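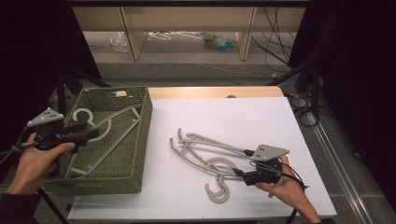 Slide 1: Green basket, gray hanger.

Leave this one up while people find seats. Don't start until the side door closes, it squeaks.

Okay, hi everybody. Thanks for picking the laundry talk over the one next door with the snacks. I'm going to talk about clothes for the next while, and mostly about how we put them away, or don't. I got into this through costume storage for a small theater company called Cuesta, which sounds fancier than it was. It was a long room over a tire shop with a rolling rack, a lot of coats, and me.

(Ask for hands: who has a chair at home with clothes on it? Wait. Put my own hand up.)

Right. So the chair is my whole subject. I love the chair. I think the chair is a perfectly good piece of storage that happens to be in the wrong spot and has no rules, and I'd like to spend this talk giving it some rules.

Slide 2: The three states of a shirt

Most closets are built as if a shirt is either clean or dirty. Clean goes on the rod, dirty goes in the hamper, done. But you wore that sweater for one dinner. It isn't dirty! It also isn't going back in with the freshly washed stuff, at least not at my house. So it goes on the chair.

At Cuesta we had this problem times a hundred, with actors who sweat. A coat gets worn for one scene, comes off, and goes back on the next night. If you wash a wool coat after every show you won't have a coat by the end of the run. So we had a word for the middle pile, and the word was "resting." A resting coat had its own hook and a strip of blue tape with the actor's initials. That's really all I've got, folks, the rest of the talk is me explaining the tape.

(Pause here for the laugh. If there's no laugh, keep moving.)

Slide 3: The rod

Let's talk about how much is hanging up. When I first took over the room I pushed everything to one end of the rod and tried to slide a hand between two garments at the other end of the bunch. I couldn't. Everything came out wrinkled, and we were steaming clothes that had been clean and pressed when they went in.

So I started pulling things off. Sweaters first, they should be folded anyway, they grow shoulders if you hang them. Then jeans. Then all the T-shirts, which made people mad. My friend Florencio Garrido hung every T-shirt he owned, in color order, and he still brings this up when I see him. Fine, Florencio, hang your T-shirts. But if the rod's jammed, those are what I'd take off before the linen shirts or anything with pleats.

Leave enough room that you can pull out one thing without dragging its neighbor along. I don't have a measurement for that. You'll feel it.

Slide 4: Hangers, briefly

(I always go long on this one. Watch the clock.)

I'm not a hanger snob. Plain plastic is fine for shirts and blouses. Heavy coats want something wide at the shoulder, and that's where I'd spend the money if you're going to spend any. Wire ones from the cleaners, I'd give back to the cleaners. A lot of places take them.

What I do care about is where the empties go. In most houses the empty hangers stay on the rod, mixed in with the clothes, and you're pushing past them all day. Move them to one end when you take something off. Or carry them over to the laundry so they're waiting when the clean shirts come out of the dryer. I do the second one. It means I hang things up right at the dryer, while they're warm, and half the ironing goes away.

Slide 5: The 800 story

So in our second summer, this was July and the room had no air conditioning, Gonzalo Pacheco and I decided to do a full inventory. Gonzalo ran props and did not owe me this favor. We counted 800 garments. I'd been telling the board it was "a few hundred." We found a box of gloves, all lefts. We found a wedding dress with a grocery list pinned inside it.

But the useful bit was this. Once it was all in a spreadsheet we could see what had been on stage in the last 4 seasons, and a huge chunk of it hadn't been worn by anyone. We were paying rent to store it and moving it out of the way every week. I'm not going to tell you to throw out your stuff. I kept the wedding dress! But I'd like you to know what you've got, because I sure didn't.

(Drink some water. Seriously, last time I was croaking by slide 7.)

Slide 6: Try it with one drawer

You don't need the spreadsheet. Pick one drawer, tip it out on the bed, and put things back one at a time. Anything that makes you go "oh, I forgot about this" goes in front so you'll wear it. Give it six weeks. If it's still sitting in front, folded just how you left it, you have your answer.

I did this with my sock drawer on a Tuesday night and I won't say how late I was up.

Slide 7: Back to the chair

So, rules for the chair. Mine are on the slide, I'll read them out for the folks in back.

Only resting clothes. Dirty stuff goes in the hamper, even if the hamper is down the hall.
Four things, tops. When a fifth one shows up, something has to get hung, washed or worn.
Nothing damp, ever.
Clear it off the night before laundry day.

If you don't want a chair, hooks behind the door are great. I like hooks better than a rack because a rack fills up sideways and you stop seeing it. A bench works too. Somebody at the last talk told me she uses the rail of an exercise bike, and I think that's lovely.

Where you share a room, each person gets their own spot. My husband and I tried one shared chair and that lasted until the first weekend.

Slide 8: Moths (skip if we're running over)

Clean before you store. Moths go for the food spills and the sweat more than the wool by itself, so the sweater you wore once to a barbecue and put away in the spring is the one with holes in the fall. Wash or air it, make sure it's totally dry, and close it up in something with a lid. Cedar smells nice and I use it, but I wouldn't lean on it. Shake things out now and then - the moths hate being bothered.

If you do find holes, empty the whole closet and vacuum the corners and the baseboards. Yes, the whole closet. I'm sorry.

Slide 9: Questions

Things people usually ask, so I don't freeze up:

Vacuum bags: okay for bedding, I don't like them for down coats or anything tailored.
Kids' rooms: low hooks, big open bins, and let go of folding.
Smelly vintage: air it outside in the shade for a few days before you try anything else. Test a hidden seam before you wash.
Shoes: a whole other talk, and I'm not the person to give it.

Handouts are on the table by the coffee. Take a strip of blue tape too, I brought the rolls. And if anyone is missing a right-hand glove, please come find me.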